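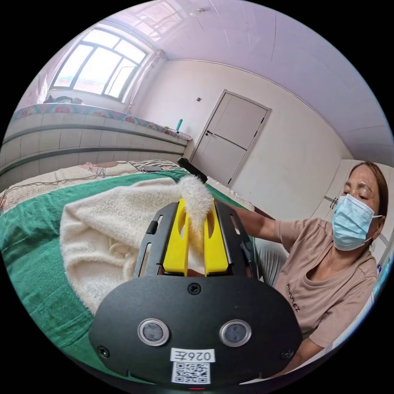

Brandik hand-held gripper: frequently asked questions

Last updated Fri 23 July

Hello and welcome! If you've landed on this page you have probably either seen Brandik on the table at the Cotitz workshop and wondered what on earth it was, or you're halfway through building one and something won't line up. Either way I'm glad you came. I answer the same handful of emails most weeks (happily, please keep writing), and this page is my attempt to put the answers where everybody can find them.

What is Brandik, in plain words?

It's a gripper you carry in your hand. You pick things up with it, fold things, move things from one spot to another, and while you do that it records what the fingers did and what it could see. Those recordings are then used to teach a robot arm the same job. I started on it because I wanted a robot to help with the laundry and I didn't own a robot, so it seemed sensible to begin with the half I could afford!

Do I need a robot arm to get started?

No, and please don't buy one yet. You can build the gripper, get comfortable with it and record a nice big pile of practice sessions long before an arm comes into it. I had 600 towel recordings on my hard drive before I ever got near an arm, and I wouldn't call that time wasted, although my family might.

How heavy is it?

Mine comes to around 600 grams with the cable attached. That sounds like nothing, and for the first few minutes it is nothing, and then you notice your wrist. Take breaks. If you have small hands, use the shorter grip file, which several people at the workshop like better anyway.

Why are the fingers yellow?

I get this one more than any other. The housing is black and the fingers are yellow so that the fingers are easy to pick out in the recordings, both for me and for the software. Any bright color ought to do the job, provided it isn't the color of the things you plan to handle. One of our members printed hers in white and then spent a weekend recording white socks, so do think about your own laundry basket before you choose a spool.

My fingertips don't meet. What did I do wrong?

Probably nothing dreadful. Loosen the screws that hold the two fingers to the side rails, close the grip gently until the tips touch, and tighten again a little at a time, going back and forth between the left and the right. The slots in the rails are there for exactly this. If you still have a gap, look for a blob of leftover support material at the foot of a finger. It's nearly always on the side you can't see.

Can it pick up soft things?

Yes, soft things are what I built it for. Fleece and terry towels are the friendliest, since there's plenty of fluff for the tips to pinch. Take hold of a corner, and take a small bite of it. A big handful feels safer but the cloth bunches up and you lose track of where the corner went. Thin slippery fabric is much harder, and I still haven't got a shiny lining to behave.

Where should I record?

Wherever the job normally gets done. I was very fussy about this in the beginning and cleared the workbench and hung a plain sheet behind it, and the recordings were lovely to look at and not much use, as no bedroom on earth looks like that. A bed is a fine place to work with towels. Leave the blankets and the odds and ends where they are, and keep the daylight if you have it. Do try a few different rooms when you can.

Does the cable have to be there?

For now, yes. It carries the power and the data. Run it down one side and leave some slack near the housing, then hold it with a soft tie. I pulled the connector clean off my first board by reaching across the bed a bit too keenly. A battery version is on my list, but the list is long.

What does the little red light mean?

Power, and only power. It will glow cheerfully while recording nothing at all, so check the counter in Flandent before you begin a session. (I know. It should be a separate light. It will be.)

The pictures look bent. Is my lens faulty?

Almost certainly not. The wide lens bends straight lines, so door frames bow outward and the corners of the picture go black. Flandent expects this and corrects for it once you've run the calibration page. Please don't crop the files beforehand, or the correction comes out wrong and you'll have to record everything again.

Where do I get the metal parts?

The side rails come from Sadowski, who will cut small orders if you send the drawing along with a friendly note. Ask for version 2 of the drawing. The February one has a slot in the wrong place, and that was entirely my doing.

How long does a build take?

If the printed parts are ready, a relaxed weekend. If it's your first time soldering, come to an open evening at Cotitz and we'll do that bit together. We have 23 people on the mailing list now and there is usually someone in who has made the same mistake and knows the way out of it.

Can I change the design and share my own version?

Please do! Send me a link and I'll add it to the parts page. I'd especially love to see a better trigger spring.

Boris Delić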